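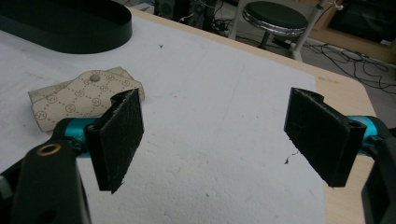 Ustevia Adds Ninia Camper to Rental Fleet, Opens Second Pickup Depot

September 13, 2020

Ustevia, a camper van and motorhome rental company, has added a new two-berth model to its fleet and opened a second depot where customers can collect and return vehicles. The new model, called the Ninia, is available to book now. The depot at Gatik opened to customers this month.

The Ninia is the smallest vehicle Ustevia rents. It is meant for couples and solo travelers who want to sleep and cook in the van but do not want to drive a full-size motorhome. It has a fixed bed across the back, a two-burner stove, a 12-volt fridge and a sink fed from a fresh water tank under the bench. The bench seats two at a fold-down table. There is no shower or toilet on board. A portable toilet can be added when booking.

"Many of our customers last year were driving something bigger than they needed," said Jessie Gunn, general manager of Ustevia. "They told us they had trouble parking in small towns and spent more on gas than they planned to. The Ninia fits in a normal parking space and drives like a delivery van."

All Ninia rentals include bedding, towels, cookware, plates and cutlery for two, a full propane bottle, and a hose and adapter for filling the water tank. Two camping chairs and an outdoor table are stored behind the bed. A roof-mounted bike rack and a heater for cold-weather trips are available at extra cost.

The minimum rental is 5 nights. Each rental comes with 300 free miles per day, and miles over that are charged at the rate shown in the rental agreement. A refundable deposit of $1000 is held on the driver's credit card at pickup and released after the vehicle has been checked in. Drivers must be 23 or older and hold a regular driver's license.

The Gatik depot is on the site of the former Haldane trailer yard, which Ustevia took over in May. It has covered bays for loading, a dump station, and free long-term parking for customers who leave their own car during the trip. Customers may pick up at one depot and return to the other for a one-way fee.

Senga Haldane, whose family ran the trailer yard, is staying on as depot manager.

"We sold and repaired trailers here for a long time, so most of what we needed was already in place," Haldane said. "We put in new water lines and a second gate. People can come in one side, get their walk-through and leave by the other."

Every customer gets a walk-through of the vehicle before leaving. It covers the water pump, the propane shutoff, the house battery and how to hook up at a campground. Staff allow 45 minutes for this and ask customers to arrive no later than 4 p.m.

Vans are cleaned and aired out between rentals, and paperwork can be completed online before arrival. Bookings may be moved to a later date free of charge up to 14 days before pickup.

Reservations for both depots can be made through the Ustevia website or by phone.

Media contact:
Jessie Gunn, Ustevia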